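Association of School Dietitians of Ketville

The Association of School Dietitians of Ketville (ASDK) is a professional organization for people who plan, supervise or advise on meals in schools.
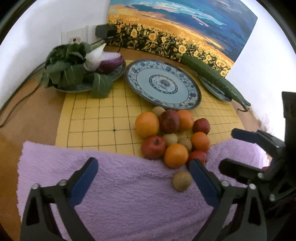

History

The Association was founded in 2000 by school dietitians who worked in the Ketville district and in the rural districts near it. Before this year, most of them were employed alone, one person for several schools, and they had no regular contact with colleagues. The first meetings took place in the dining room of Beneš Elementary School after the end of classes.

The first president was Ludmila Hubáček, who had worked as a hospital dietitian before she moved to school service. During her time in office the Association adopted its bylaws and began to publish a newsletter. She also wrote the first edition of the Diet Order Handbook, a short guide for schools which receive a written diet order from a doctor and must change the meals of one student. The handbook has been revised several times and is still given to each new member.

In its early period the Association accepted only registered dietitians. This rule was discussed for a long time, as many small districts did not employ a dietitian and gave the same duties to a kitchen manager or a school nurse. The bylaws were changed, and persons in such positions can now join as associate members.

Organization

The Association is divided into 10 areas. The borders of the areas follow the borders of school districts and do not always agree with county lines, so one county can belong to two areas. Members are placed in an area according to the address of their employer. A member who works for employers in different areas chooses one of them at the time of renewal.

Each area elects one delegate to the Delegate Council. The term of a delegate is three years, and a delegate can serve two terms one after the other. If a delegate leaves the position early, the area holds a new election for the remaining part of the term. When less than one year remains, the Council can appoint a replacement from the same area.

The Delegate Council meets in the fall, in the winter and in June. The June meeting is open to all members and is held together with the annual conference. The Council approves the budget, decides on changes in the handbook and elects the officers. The officers are the president, the vice president and the secretary. The vice president becomes president at the end of the term without another election.

The Sosia area is the largest in the number of members. The Sornura area is the largest in territory, and its meetings are held mostly by telephone or video call. Proposals to divide Sornura into two areas were presented to the Council but did not receive enough votes. The opponents argued that a smaller area would have difficulty finding candidates for delegate.

Membership

There are four kinds of membership. Full membership is for registered dietitians who are employed by a school, a school district or a company that provides meals to schools. Associate membership is for kitchen managers, school nurses and other staff with duties in student nutrition. Student membership is for persons enrolled in a college program in dietetics or food service. Retired membership is for former full members who no longer work for pay in the field.

Full members and retired members can vote in area elections. Associate members received the right to vote later than the right to join, and they still cannot be elected president. Student members can attend all meetings but have no vote. The minimum age for any kind of membership is 18.

Dues are paid once a year. A part of the dues is returned to the area of the member and is used for local meetings and travel. Student members pay a reduced amount, and new full members pay the reduced amount in their first year.

Activities

Continuing education

The main activity of the Association is the education of its members. The annual conference offers lectures and workshops on topics such as food allergy, diabetes in school-age children, feeding of students with swallowing difficulty, and the writing of menus for small kitchens. Attendance at most sessions can be counted for continuing education credit. Between conferences, the areas organize their own afternoon programs, often with a guest from a local clinic.

A separate program exists for kitchen staff. It is taught in the school kitchens and covers the reading of food labels, the separation of equipment during preparation of allergen-free meals, and communication with parents. Schools may request this program even if they do not employ a member of the Association.

Mentoring

A new member can ask for a mentor during the first school year in the position. The mentor is usually from the same area but from a different district. The pair agree on how often they speak, and the Association does not require a report. In the Sornura area, where members live far from each other, the mentoring program is used more than in the others.

Publications

The newsletter appears during the school year and is sent by e-mail. It contains reports of the areas, announcements of open positions, questions from members with answers, and menus that members want to share. A printed version was sent by mail until the Council decided to stop it for reasons of cost. Retired members without e-mail can still receive a paper copy from the secretary.

The Diet Order Handbook is the best known publication of the Association. It explains which information a written diet order should have, who in the school should receive a copy, how to keep the order confidential, and what to do when an order is unclear or has expired. The appendix has blank forms which schools can copy. The current edition was approved by the Delegate Council on 4 April 2019. It added a chapter on field trips and a chapter on meals for students who change schools in the middle of the year.

Relations with school nurses

The work of a school dietitian and the work of a school nurse meet in many places. The nurse often is the first person to receive a diet order, while the dietitian or the kitchen manager must put it into practice. For this reason the handbook recommends that both sign the plan for each student with a special diet, and that they review it together before the school year begins.

The Association invites a representative of school nurses to each meeting of the Delegate Council. This guest can speak on all matters but does not vote. Joint area meetings of nurses and dietitians are held in Sosia every year and in other areas from time to time.

Beneš Award

The Beneš Award is given to a member for long service in one district. It is named after the school where the first meetings were held. Any member may write a nomination, and the officers choose the recipient. The award is presented at the dinner of the annual conference. The recipient does not pay dues for the following year and is invited to write an article for the newsletter. In some years the award was not given, as no nominations arrived before the deadline.

Finances

The income of the Association comes from dues, from conference fees and from the sale of the handbook to schools without a member. The bylaws do not allow the Association to accept money from food manufacturers for the conference program. Manufacturers can rent a table in the exhibit hall under the same conditions as publishers and equipment dealers. The Association has no paid employees. The secretary receives an allowance for office costs.

See also

Diet order
Food allergy in schools
School meal
School nursing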